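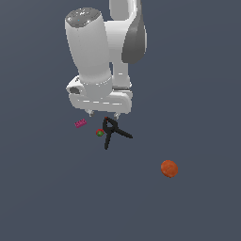 White arm above the small group of objects, seen from overhead.

December, bark logging at Testaswood

Second round with the Tirix collars, same two dogs as before: Feyisa (shepherd mix, adult female) and Istach (young husky, male). Lensa Abdella did the handling, I kept the log. Both dogs were fed at 7:00 and walked for 20 minutes before we put the collars on.

Feyisa wore hers on the second hole. It slid toward her shoulder twice, and both times the log shows a burst that I don't trust. I struck those out by hand. Istach scratched at his for the first few minutes and then left it alone.

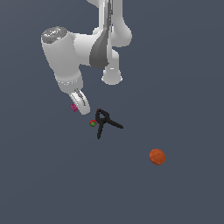 Counts

Feyisa came in at roughly 2,000 events before cleaning. Most are short and close together, at the times the delivery gate opens. Istach had 3,000, but a good part of that is howling, and the collar splits one long howl into several events. Martim Abreu had the same trouble with his beagles and raised the gap setting to 2 seconds. I'll try that on the raw file before we collect anything new.

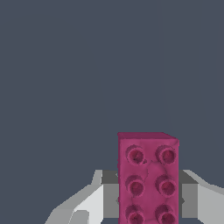 Lensa thinks Istach howls more when Feyisa is out of sight. The log can't tell us, as we only wrote down kennel moves for the afternoon. The paper sheet by the door needs a column for it. I have ruled one in.

Barking after lights out was low for both. One run from Feyisa at 11:40 pm, then quiet until morning.

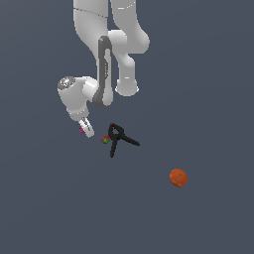
The clocks on the two collars have drifted apart again. Set both from the same phone next time, and note the time off each one when it is removed.

To do:
Rerun the raw file with the longer gap.
Punch an extra hole in Feyisa's strap.
Ask Martim for his beagle sheets — the cleaned ones, with the howls marked.
Charge both collars overnight and leave them on the office shelf.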